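Sosina Hailu learned to repair shoes from her aunt in Mallilel, and she still keeps the aunt's hammer near the door of her shop in Avholm. She opens at seven, when the street is quiet and the bakery has only bread to sell.

Most of her customers bring the same problem - a heel worn on one side. In November they bring boots, and the shelf behind her becomes full. Last winter she finished 669 pairs, which she wrote one by one in a school notebook. A new heel costs 41 crowns, and she did not raise this price for many years.

Her neighbor Ceva, the tailor, says that people here have begun again to keep their things.

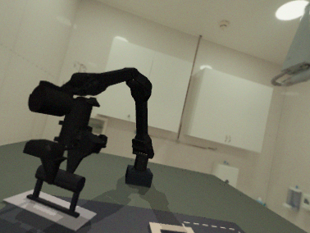 How long can a good leather boot last?

With a new sole every few winters, Hailu has seen a pair reach 43 years, and the owner still walks in them to the Wednesday market.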